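作業ノート 2024年4月5日（金）
場所：Produnby棟 奥の部屋
記入：Ayantu Araya

午前

白い天板の机を片付けるところから。先週から置きっぱなしだったVirkdenの箱を棚の下段へ移した。中身は紙コップと予備のふた。紙コップは今回使わないので、しばらくそのままでよい。

天板を水拭き、そのあと乾拭き。灰色のうすい汚れは拭いても残る。中性洗剤でもほとんど変わらず。右の手前寄りにある茶色い小さな跡も同じで、爪でこすっても取れない。3月に誰かがコーヒーを置いた跡ではないかという話が出たが、確認できず。削ると表面を傷めそうなのでやめた。透明なコップを置くと汚れが底から透けて見えるため、コップの位置は跡を避けて決めることにする。

飲料水の準備。前回はやかんの水を使ったが、今回からペットボトルに統一。500mlのものを冷蔵庫から出し、机の横の台に並べて室温に戻す。20本のうち2本はラベルがはがれかけていたので別にした。後で普通に飲む用に回す。

コップは透明なプラスチック製。Jouberのと書きかけたが、正しくはJoubert。袋に入っていたものを開けて使う。前のSkavaのコップより壁が薄く、空のときは軽い。置いただけで滑ることがあるので、注ぐときに口を当てないこと。ボトルの口が縁に触れると、コップごと動く。

注ぎ方のメモ

手で何度か試した。覚え書き。

・キャップは先に外して、台の皿に置く。机の上に置くと転がって床に落ちる。今朝だけで二回落とした。
・満タンのボトルは最初の傾け始めが一番こぼれやすい。空気が入るときに水が塊で出る。ゆっくり傾け、細く出始めたらその角度で少し待つ。
・コップの七分目で止める。八分目まで入れると、持ち上げるときに指でコップの胴がへこんで水面が縁まで来る。
・最後のしずくがボトルの肩を伝って机に落ちる。口を少し回しながら戻すと減る。

こぼした量も量ってみた。コップを小さいトレイにのせ、トレイにたまった分を秤で見るだけの簡単な方法。一番ひどい回で37g。傾け始めで一気に出た回なので、やり方の問題と思う。うまくいった回は秤の表示が動かない。

秤はゼロ点がずれやすい。トレイを交換したら必ず風袋引きをやり直すこと。一度忘れて、記録を一行消した（元の数字は読めるように線で消してある）。

昼

床に水たまりができていたので雑巾で拭いた。モップは隣の部屋に貸し出し中。戻してもらうこと。濡れた雑巾は窓側の物干しに掛けてある。まだ乾いていなければ触らずそのままで。

午後

机の上のものを減らし、ボトルとコップだけで始めることにした。トレイがあると縁が邪魔になって、コップを置き直すたびに引っかかる。こぼれたらその都度拭く。雑巾は机の下のかごに入れておく。

照明はいじっていない。机の上に斜めの影がうすく出るが、コップの輪郭は十分見える。むしろ透明なコップは白い天板の上だと見落としやすく、午後に一度、肘で倒しかけた。底に色のついたテープを一周巻く案あり。ただし巻くと水量が横から読みにくくなるので、まず一個だけ試す。
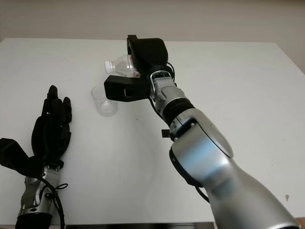

キャップの付いたボトルと、机に立てた透明コップ。

ボトルを横向きに扱うときは、白いキャップがきちんと締まっているか先に見る。一度開けたものは手で締め直しても緩いことがある。逆さにして軽く振り、にじまなければよしとする。ラベルはつけたままでよい。はがすと糊が残って手がべたつく。

使った水はバケツに集めて、廊下の植木にやった。鉢は受け皿が浅いので一度に入れすぎないこと。空のボトルはキャップとラベルを外して1008号室の回収箱へ。キャップは別袋。回収箱がいっぱいだったので、廊下側の袋にまとめて口をしばってある。

コップは洗って伏せ、45分後に見たらまだ内側に水滴が残っていた。布で拭くと細かい繊維がつき、透明なので目立つ。伏せたまま一晩置くことにする。

次にやること

・テープを巻いたコップを一個作って、見やすさを比べる
・ボトルの追加注文（同じ大きさで）
・モップの返却を頼む
・天板の茶色い跡、メラミンスポンジを目立たない端で試してから
・秤の電池。表示が薄くなってきた

鍵は事務室に返却済み。冷蔵庫の一番下の段に残りのボトルが入っている。月曜に使うので飲まないでください。飲むなら別にした2本のほうを。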